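Robótica / Compras y presupuestos

Wilolness aprueba la compra de dos brazos para su piso de pruebas y deja el tercero para diciembre

2019-05-26

La empresa de servicios para el hogar Wilolness ya tiene presupuesto para ampliar su equipo de robótica doméstica. Dos brazos nuevos, con montaje y repuestos incluidos, y un tercero que se queda en la lista de espera hasta la revisión de diciembre. La decisión se cerró el viernes por la tarde, después de una reunión que empezó tarde y terminó más tarde todavía.

El importe total es de 476 mil euros. Cubre los brazos, las bases, los sensores, el cableado, la formación del personal y un contrato de mantenimiento. No cubre el alquiler del piso, que va por otra partida, ni la electricidad. Tampoco el seguro, que sigue en negociación.

«Habíamos pedido tres y nos dan dos. Se puede trabajar con dos», resume Tainá Lacerda, responsable de compras. Reconoce que la primera versión del presupuesto salió corta: faltaban los soportes de las cámaras y una parte de los cables. «Los cables siempre se olvidan. Parece calderilla y luego te comen una partida entera.»

Tres ofertas sobre la mesa

Se presentaron tres proveedores. Avden, con el precio más bajo y el plazo más largo. Bielecka, con entrega rápida pero sin servicio técnico propio en la zona. Y Ternau, que al final se lleva el contrato.

La diferencia entre Avden y Ternau era de 38 mil euros a favor de la primera. Pesó más el plazo: Ternau se compromete a entregar en 94 días desde la firma, con penalización por retraso. Avden no quiso poner fecha por escrito. Bielecka quedó descartada en la primera ronda, aunque en Wilolness dicen que volverán a llamarla cuando toque renovar pinzas y herramientas.

Nivaldo Lopes, que lleva la parte técnica, defendía la oferta de Avden hasta hace unas semanas. Cambió de opinión al ver las condiciones de repuestos – una articulación averiada podía tener el brazo parado un mes entero, según el borrador que manejaban. «Un brazo parado cuesta lo mismo que uno que trabaja, o más. Hay gente alrededor esperando.»

El contrato con Ternau incluye un juego de repuestos en depósito, en el propio piso. Se paga solo lo que se usa. Queda por definir quién hace el inventario y cada cuanto.

Qué se va a hacer con ellos

El piso de pruebas está montado como una vivienda corriente, con sala y zona de cocina a la vista una de otra. El trabajo consiste en tareas de casa: mover vajilla, recoger textiles, ordenar. Nada espectacular, insiste Lopes, y por eso mismo difícil de presupuestar. Cada objeto pide un agarre, cada agarre pide horas.

La propuesta aprobada reparte el gasto de la forma siguiente: la parte mayor para los brazos y las bases, después mantenimiento y repuestos, y al final sensores y formación. Lacerda no da el desglose completo porque hay precios unitarios que Ternau pidió no publicar. Sí confirma que la partida de formación se duplicó respecto al borrador inicial, a petición de los operadores.

Kamarul Latuheru, que coordina los turnos, había pedido más todavía. Su argumento: comprar máquina sin horas de persona es comprar un mueble caro. Le concedieron la mitad de lo que pedía y una revisión a los tres meses. «No es lo que quería pero es bastante más de lo que había», dice.

También se discutió el espacio. Con los dos brazos nuevos habrá que cambiar la distribución, y hay dudas sobre el paso entre la sala y la cocina. Thư Bùi, encargada del piso, presentó dos planos. En uno se pierde sitio para sentarse. En el otro se conserva todo pero las bases quedan más cerca de la encimera, y eso obliga a revisar las distancias de seguridad. No hay decisión. Bùi prefiere el segundo y pide medir otra vez antes de firmar nada, porque las medidas de las bases que mandó Ternau venían en dos versiones distintas.

El tercer brazo

La dirección no lo descarta. Lo aplaza. En la revisión de diciembre se mirarán las horas de uso efectivo, las averías y el coste por tarea, y con eso se decidirá si hay dinero para la tercera unidad o si se va a sensores. Lacerda tiene reservada una opción de compra al mismo precio, válida hasta fin de año. Si no se ejerce, caduca sin coste.

Hay quien hubiera preferido esperar y comprar todo junto. Ademir Brito, del departamento financiero, lo planteó en la reunión: un solo pedido, un solo transporte, una sola puesta en marcha. Calculaba un ahorro apreciable en portes y montaje. Se votó y perdió. Brito pide ahora que al menos se dejen hechas las tomas eléctricas y los anclajes para la tercera base, y ahí sí hay acuerdo – sale bastante mas barato hacerlo de una vez.

Otra cuestión abierta es la amortización. Finanzas trabaja con cinco años. Lopes cree que las bases aguantan de sobra y que los sensores no llegarán, y propone separarlos en el presupuesto del próximo ejercicio. Quedan en verlo en junio, con los números del primer trimestre ya cerrados.

Plazos

La firma con Ternau está prevista para los próximos días. Contando desde ahí los 94 días, la entrega caería a final de verano, con la puesta en marcha justo después. La formación empieza antes, en las instalaciones del proveedor, por grupos pequeños. Los turnos actuales se mantienen. Latuheru confirma que no se cancela ninguna sesión por el cambio y que los horarios de junio ya estan repartidos.

Para las empresas que estén preparando una compra parecida, Lacerda deja un par de recomendaciones. Pedir siempre el precio del montaje por separado. Preguntar por el plazo de una pieza concreta, con su referencia, y no por «los repuestos» en general. Y guardar una reserva para lo que aparece después: en su caso, soportes, regletas, un par de mesas y una segunda visita del electricista.

Ni Avden ni Bielecka han querido comentar el resultado. Ternau remite a la firma del contrato.

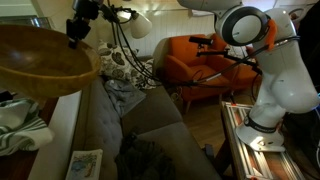
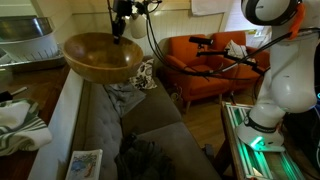

El trabajo en la sala: brazo blanco, cuenco de madera y sofá gris, en las dos fotos.

Contacto | Aviso legal | © 2019 Todos los derechos reservados | Volver arriba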